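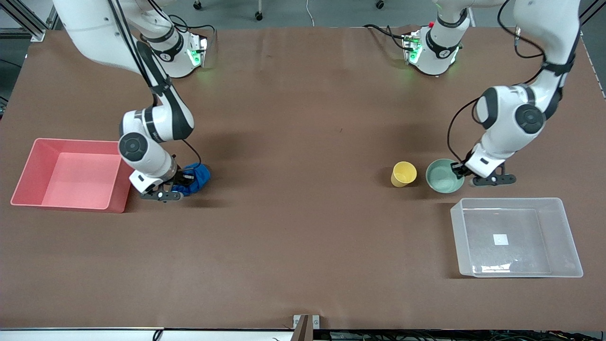
Clearing and wiping down the work table

A table that gets used all day collects things. A cup gets left, then a bowl, then a cloth somebody meant to rinse. The routine below takes a few minutes and works on a kitchen table, a craft bench or a table in the garage.

1. Get a bin on the table first

Put an empty plastic bin at one end before you touch anything else. A plain rectangular one like the pink one on the brown table is fine. Low sides are easier to reach into than deep ones. Anything that belongs in another room goes in the bin, and you make one trip at the end.

Leave crockery out of it. Cups and bowls go straight to the sink, otherwise they knock against each other under the post and the screwdrivers.

2. Move the crockery

Check cups for dregs before you pick them up. Hold a bowl by the side with your thumb outside the rim if there is still food in it. Ceramic bowls chip most often at the rim, and most chips happen in the sink, so lay a folded tea towel or a rubber mat on the bottom if yours is stone or enamel.

Tea stains inside a cup come off with a teaspoon of bicarbonate of soda and a little water, rubbed round with a finger. Leave it for 30 minutes if the stain is old. Don't use a scouring pad on coloured glazes.

3. Sweep up dry crumbs before you wet anything

A soft hand brush is best. Sawdust, flour and sugar all turn to paste under a damp cloth and end up in the joints of the table top. Brush towards yourself and catch it in a dustpan held under the edge.

4. Fold the cloth

A bunched-up cloth only cleans with the bits that stick out, and it leaves streaks. Fold it in half and in half again so that you have a flat pad about the size of your hand. When one face is dirty, turn it over, then refold to a clean side.

Give each cloth colour one job and keep to it. In our house blue is for tables and worktops, yellow is for the bathroom, and old grey ones are for the floor. Ingvar Mogensen wrote in to suggest a stitch of red thread in the corner if all your cloths are the same colour, and that works too.

5. Wipe

Warm water with 3 drops of washing-up liquid in a 600 ml bowl is enough for everyday dirt. Wring the cloth until it stops dripping. Work from the far edge to the near edge in straight overlapping strokes, then go round the edges. Dry with a second cloth on oiled or waxed tops.

For glue or sticky labels, try a warm damp cloth laid flat over the spot for five minutes, then a plastic scraper. Test any cleaner on the underside first.

6. Finish with the cloth and the bin

Rinse the cloth, wring it and hang it over a rail. Left in a heap it will smell by the next morning. Wash cloths at 60 degrees, without fabric softener, which stops them soaking up water.

Empty the bin the same day. Wash a plastic one with soapy water now and then, and stand it upside down to dry.

Next: getting candle wax off a table top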